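Cap (headwear)

Last updated Aug 4, 2018

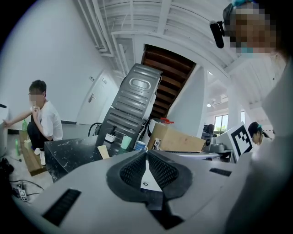
A cap is a soft, close-fitting head covering, usually with no brim or with a peak at the front only. Distinguished from the hat, which as a rule has a brim all the way round. Usage varies a lot, and the two words overlap in everyday speech. Worn for warmth, shade, work, sport, rank, or plain habit. Decoration tends to be modest. A dark cap may have a small accent in another color at the crown, teal for instance, as on the one worn here with a pale gray top. Other common spots for color are the band, the lining and the edge of the peak.

Parts

Crown: the part covering the top of the head. Cut from one piece, or from several wedge-shaped panels sewn together. Knitted caps are often worked in the round with no seam at all.
Peak: also visor or bill. Stiffened with card, leather, buckram or, later, plastic. Not present on all types.
Band: the inner strip against the forehead. Takes up sweat and holds the shape.
Button: small covered disk where the panels meet. Hides the seam ends. Mostly decorative otherwise.
Flaps: for ears and neck, tied up on top when not needed.

History

Simple caps of felt, wool and skin are very old, and turn up in many places with no clear line between them. Felt is easy to shape over a block and needs no loom. Knitted caps became common in Europe in the later Middle Ages, and were often fulled after knitting to make them thicker and shed rain.

By the 1800s caps were ordinary wear for working men in many countries, where the brimmed hat was costlier and got in the way. Sports clubs took them up in the same century, frequently in club colors. The baseball cap grew out of this. Earlier versions had a short peak and a flat, floppy crown; the peak got longer over time and the crown taller.

Regional types

The Wonden cap is a flat wool cap of eight panels, worn in the hill parishes round Wonden. Dark brown or black. Peak is short and sewn down to the crown. Production was mostly home work, paid by the dozen, and at its height came to 3,000 caps a year. Lining in checked cotton, sometimes left out on cheaper ones.

In Gredovmont a knitted cap with a turned-up edge is usual, with 7 bands of color for married people and plain for others. Now seen mainly at the May fair. The Fanell cap is similiar but longer, folded over to one side. Soler had a straw type, summer only, no longer made.

Materials

Wool and cotton twill most common. Also linen, corduroy, leather, fur, and synthetic knits for sport. Wool keeps some warmth when damp. Cotton cooler, but fades. Mesh panels at the back came in with cheap printed caps and are still used for airflow.

Sizing

Taken from the head measurement just above the ears. Fitted caps are sold by size, others have a strap, buckle, snap or elastic at the back. The old Wonden blocks were cut in centimeters, the largest marked 87, which was for display and not meant to be worn. Old stock sometimes runs small becuase of shrinkage.

Care

Hand wash in cool water, no wringing. Dry over a bowl or a block. Card peaks should be kept out of water entirely, wipe only. Wool caps brushed with the nap, stored away from moths.

See also

Beret; Bonnet; Hat block; Felt making; Visor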